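I have been reading papers on robot sorting for long enough to have grown a little tired of the single number at the end, and I'd like to make a gentle case against it. The latest one to cross my desk comes from Selamawit Bogale and her colleagues at Uniyal, whose two-armed system, Vudix, ran 1464 trials with small electrical parts and finished 43 of its last 100 without a mistake. Most people I've talked to stopped reading at the 43, and I think that's a real shame.

What I liked (and I went back and read it twice over coffee) is that they scored every grasp separately – which arm went first, which part it chose, and where the fingers closed. A push button and a terminal block ask very different things of a pair of parallel fingers, and lumping them together hides the very thing the rest of us would like to learn.
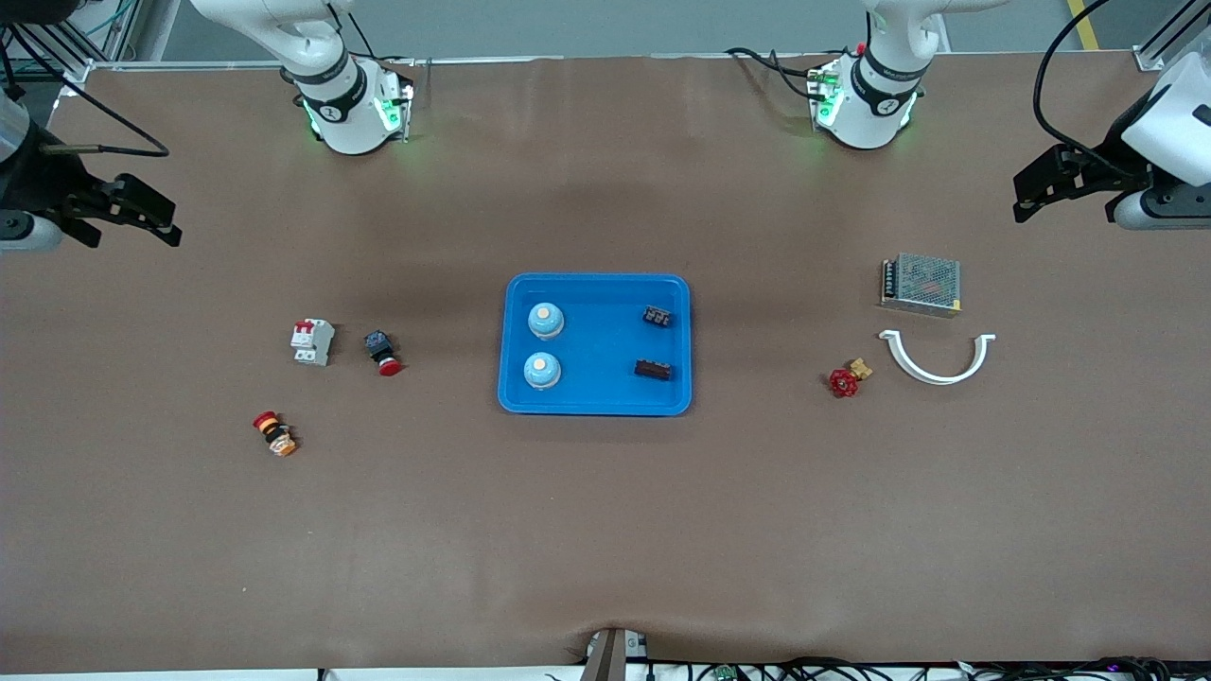

The appendix lists 364 failures, each with a short note written by a person, and I would trade a good many glossy success charts for those pages. You start to see patterns in them. Round parts are trouble, and so is anything lying on its side.

Now, I'll grant that writing notes by hand is slow, and a small lab on a deadline may not thank me for suggesting it. Still, I'd be happy to see reviewers ask for it, even if only for the last hundred trials.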